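Posted on Nov 3, 2025 in Community, Education

Mistden's science and engineering fair returns in January with more students, a bigger hall and a new way of judging. This year 272 projects have been registered by schools in the Mistden area, up from a little over 200 last time. The fair's director sat down with us at the Dinell Center, where the event will be held, to talk through what is changing and what students should expect.

The biggest change is the room. For years the fair was held in a high school gym, with overflow in the cafeteria.

"We had sixth graders next to the vending machines," the director said. "They were good sports about it, but the judges kept missing them. At Dinell everybody is on one floor."

The hall can take 300 display boards, so there is some room left. Registration for individual projects has closed, but team projects can still be added until the end of the month if a teacher signs the form. Teams may have up to three students.

Judging used to be done in a single pass. A student gave one talk to one pair of judges, and that pair's score decided most of the result. In January each project will be seen in 2 rounds, by different people, with a break for lunch between them.

"A kid who is nervous at nine in the morning may be fine at one in the afternoon," the director said. "We looked at the old score sheets and the early slots were coming in lower. I can't prove why. But it bothered us enough to change it."

Two rounds need more judges. The fair has 39 confirmed so far and would like more, especially in chemistry and plant science. Judges don't need a doctorate. Working technicians, nurses, machinists and retired teachers have all served. There is a short training session online, and lunch is provided.

Asked what judges look for, the director went straight to the notebook.

"I want to see the day it went wrong. If every page is tidy and every result is what you hoped for, I start asking questions. Write down the bad batch. Write down that you ran out of salt and had to start over."

The board itself counts for less than many parents think. It is worth ten points out of a hundred, and most of those are for being readable from a few feet away.

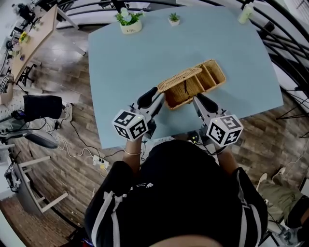
Money comes up every year, and it came up in our conversation too. The entry fee is $15 and is waived for any student whose school asks. Berrada, a local instrument maker, is paying for the hall and for the printed programs. Cerken, the software firm on the north side of town, is covering the cash prizes in the engineering and computing categories. Neither company has a vote on the awards.

"People ask me that, so I'd rather just say it," the director said. "They can hand over the check on stage. They don't see the scores before anyone else does."

Category winners from grades six and up will be put forward for the regional fair. Fourth and fifth graders get written comments from the judges and a ribbon, but no ranking. The director has no plans to change that, although some families have asked.

"They're nine and ten. They come in, they tell a stranger about mold for five minutes, and they go home with a page of notes. That's plenty."

Projects must be set up by 8:15 a.m. on the day of the fair. The hall opens to the public at 2:30 p.m., after the second round, and admission is free. Judges can sign up through the fair office or at the front desk of the Dinell Center.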